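The last thing you do at university

Somewhere in a cupboard on the third floor of the business school at Kidmont, behind the spare toner, there is a box of paper forms on which four decades of students have said what they thought of us. The writing is often very small. One from my first year of teaching reads, in full, "Room cold. Lecturer also." I have kept a photocopy.

We don't use paper now. We use Waltine, a survey platform that sends every student a link at the end of every module, then a reminder, then a second reminder with the student's first name in it. By the time they reach their final year they have been asked for their views so often that they have stopped having any. The response rate on my own module last February was 9 per cent. One of those who did reply had given me full marks for everything, including a laboratory session. I teach business ethics.

It would be easy to blame the students, and at the staff meeting we did so for a good half hour. Then Tanko Osagie, who had come over from the quality office and had been eating our biscuits in silence, asked which of us had filled in the staff survey. There was a long look at the table. The staff survey runs on the same platform. It has 3 sections and a progress bar that goes backwards if you change your mind about parking.

Osagie's job is to read the answers. I had assumed that a machine did this, or that it wasn't done at all, and I went to see him partly to find out which. His office is in the old porter's lodge and has a window the size of a tea tray. On the screen were 376 free-text comments from a single faculty, and he had got through most of them that morning with a pencil behind his ear that I never saw him use.

"They think it goes into a hole," he said. "So they write like people shouting into a hole."

He let me read a few, with the names of modules blanked out. Some were furious. Many were kind, in an offhand way that would have pleased the lecturer concerned if it had ever reached them. A surprising number were about chairs. One student had written a careful page on how the second-year statistics course assumed things the first-year course had dropped, gave the week in which it happened, and suggested a fix. It was the best piece of curriculum review I had seen in years, and it had been sitting under the heading "Any other comments" since the previous summer.

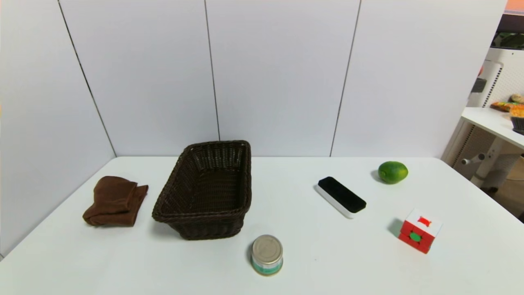
What became of that comment is a fair test of the system, and I asked Osagie to follow it for me. It had been coded as "Course content: negative" and added to a bar on a chart. The chart went into a report, the report went to the faculty board, and the faculty board noted it. To note a thing, in our trade, is to have it pass before you without touching the sides. The module leader had never seen the comment at all. She got the bar. As far as anyone downstairs could tell, the student's page might as well have been dropped into an empty wicker basket, which would at least have been nicer to look at than the dashboard. When Osagie sent her the full text she changed the reading for week four the same afternoon, and then rang him up, rather cross, to ask what else he had in there.

Quite a lot, as it happens. The university gathers more than 4,000 written comments a year from final-year students alone. The numbers beside them — the ones to fives, the strongly agrees — get nearly all the attention, and I can see why. You can put them in a table. You can subtract last year's from this year's and call the result a trend, even when the class has halved in size and the person teaching it has changed. Golestani, the firm we hired to advise on the student experience, produced a very handsome document of this kind. It found that satisfaction with feedback was down and recommended that we ask students about it more often.

I don't want to be unfair to the numbers. When a module scores badly on every question for several years running, something is wrong with it, and it's usually the thing everyone in the corridor already knew. Scores are good at telling you where the smoke is. They are hopeless on the matter of what's burning. For that you need the chairs, and the cold room, and the student with the page on statistics.

There's also the awkward business of what the questions are. Ours came with the software. "The learning outcomes of this module were made clear to me" is a sentence no student has ever thought on their own. I tried it on my final-year group and asked what they took it to mean. About half believed it was asking whether they had passed. One thought it was about the slides. A mature student, who had spent years in hotel management before she came to us, said that in her old job they had asked guests whether they would come back, and left it there. I said that with any luck ours wouldn't need to. She wrote that down, and I expect to meet it again on a form.

A few departments have started doing things differently. The nursing staff have cut their form to one question in the middle of term, early enough for the people answering to get some good out of it. In engineering they read out the comments in the next lecture, including the rude ones, and say what will be done and what won't. Their response rate has gone up. So, I'm told, has the standard of rudeness.

The university, meanwhile, is looking at a replacement for Waltine. The front runner is a product called Skanetti, which promises to sort free text by mood. I sat in on the demonstration. The salesman typed in a comment of his own, something sunny about helpful tutors, and a green face appeared. Osagie asked if he might try one and typed, slowly, "Room cold. Lecturer also."

The face went yellow. The salesman said it was still learning. We have been asked to fill in a short form about how we found the session, and mine is due back by the end of the week.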